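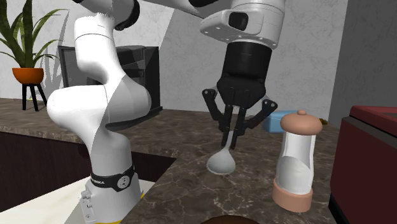
Talk notes, 10 Aug 2019. Keeping a small-town library open late.

12 shares | 4 comments

Start with the building. Stollberg branch, one reading room, 126 seats if you use the folding chairs. It used to close at 6. People with day jobs could only come on Saturdays, and parking was bad then.

Next slide. We moved closing time to 9 on two weeknights. No new staff at first, just shifted hours. Morning opening went back an hour on those days. Some retirees complained and I should say so.

Pause here and ask who works at a branch with evening hours.

Money. The first year cost 3000 more than planned. Most of that was heating and the cleaning contract with Hirvonen, who charge extra after eight. Read the contract before you print new signs. We had to print ours twice.

What people did in the evenings: homework, job forms, printing. Lots of printing. Borrowing went up a little but the printer was the busy spot. Buy toner early.

Compare with Amik. They tried the same hours and dropped them after one winter. Their last bus leaves before closing and ours doesn't. Check the bus timetable first.

Skip the Sulel slide if short on time.

Last slide is the sign-up sheet for the hours survey. Leave it on screen during questions. Handouts are on the table by the door.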